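Tarro especiero

El tarro especiero, también llamado bote de especias o, si la tapa está perforada, espolvoreador, es un recipiente pequeño destinado a guardar y dosificar condimentos en polvo o en grano. El modelo más común en las cocinas domésticas tiene el cuerpo de vidrio transparente y la tapa metálica. Se usa para especias molidas, sal, azúcar, semillas y mezclas ya preparadas.

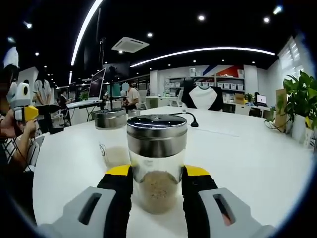
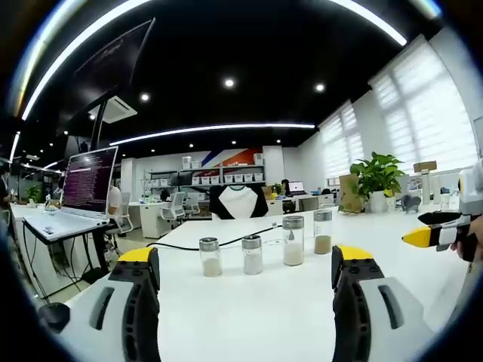
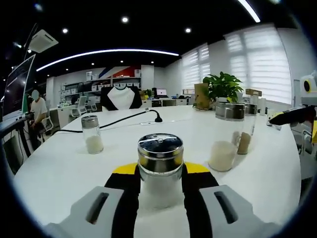 Tarros de vidrio con tapa metálica y contenidos de distintos tonos claros y tostados.

Denominación

En los catálogos de menaje, «especiero» puede designar tanto el recipiente individual como el mueble, la bandeja o el soporte que reúne varios. Para evitar la confusión, algunos fabricantes reservan «especiero» para el conjunto y llaman «tarro» a cada pieza. «Salero» se aplica al que contiene sal, aunque la forma sea idéntica a la del resto del juego.

Cuerpo

El vidrio no retiene olores y deja ver la cantidad que queda. Su inconveniente es el paso de la luz, que con el tiempo apaga el color y el aroma de especias como el pimentón o la cúrcuma. Por ese motivo los juegos de vidrio suelen guardarse en un armario o en un cajón. Los cuerpos de cerámica y de hojalata protegen mejor el contenido, pero obligan a etiquetar.

La capacidad varía mucho. Los tarros de mesa parten de unos 30 mililitros y los de encimera llegan a 300, medida habitual para azúcar o pan rallado. La boca ancha permite introducir una cucharilla; la estrecha retiene mejor el aroma y resulta más incómoda de rellenar sin embudo.

Tapa

Se distinguen tres tipos principales. La tapa ciega, de rosca o de presión, cierra por completo y obliga a servir con cuchara. La perforada reparte el contenido al invertir el tarro -- el diámetro de los orificios depende del grano previsto, menor para la canela molida y mayor para el orégano. La giratoria combina ambas funciones mediante un disco que abre o tapa los orificios.

El acero inoxidable es el material más extendido en las tapas. Puede llevar una junta de silicona en el interior, que conviene retirar al lavarlo porque acumula restos de polvo.

Identificación del contenido

Muchos polvos de cocina se parecen entre sí. La harina, el azúcar glas, la maicena y el bicarbonato son difíciles de separar a simple vista, y lo mismo ocurre con el jengibre molido y algunas mostazas. La etiqueta se coloca en el cuerpo si el tarro se guarda en un estante y en la tapa si se guarda en un cajón. Es frecuente anotar además el mes de envasado, por ejemplo «septiembre».

Juegos comerciales

Los tarros se venden sueltos o en juegos con soporte. El juego Cernulis, de la firma Vikero, consta de 9 piezas con tapas intercambiables, de modo que un mismo cuerpo sirve de bote cerrado o de espolvoreador. La casa Gittins, con taller en Lellavbridge, fabrica tarros de boca ancha con tapa de rosca; su catálogo de repuestos alcanza las 1,955 referencias, en su mayoría tapas y juntas.

Uso y limpieza

El tarro debe estar completamente seco antes de llenarse, ya que la humedad apelmaza el polvo y obstruye los orificios. Tampoco es recomendable espolvorear directamente sobre una olla que hierve: el vapor entra por la tapa. Los grumos de sal se reducen con unos granos de arroz crudo dentro del recipiente.

Para quitar el olor de una especia anterior se lava el vidrio con agua caliente y jabón y se deja unas horas con bicarbonato. Las tapas perforadas se limpian por la cara interior con un cepillo fino.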